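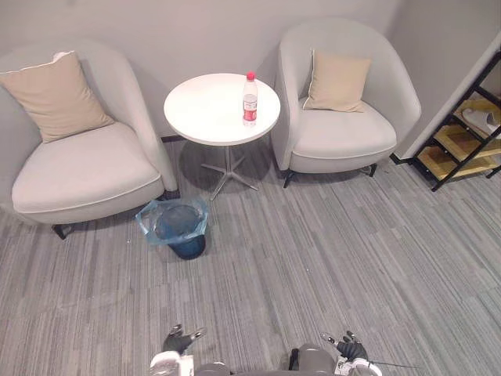

Search this repository Search Clear

# Pakach Word List

Pakach is a small list of furniture and household words in four languages, with the spoken form of each word written in simple letters. It was started by Kofi Korletey for his evening class, and now Theophilus Sarpong and I keep it in order.

## Contents

- `words.csv` — 600 entries, one per line
- `notes.txt` — remarks on difficult words
- `old/` — the list as it was before July

Every entry has 11 columns. The column `form2` is often empty, this is normal. Please do not fill it with a copy of `form1`.

## Known problems

The words for "stool" and "bench" are mixed in the Hailu part. We corrected many of them, but I am not sure that all are correct. Plural forms are missing for the kitchen words. Also, 2 entries have the same number, and we keep them so because the Skisen script reads them in this way.

## How to change an entry

Write the change in a new line of `notes.txt` with your name, then edit the CSV. Save it as UTF-8 — other encodings destroy the accents.

## License

Free for teaching. For printing in a book, please ask Kofi first.

Last check: November 8, 2024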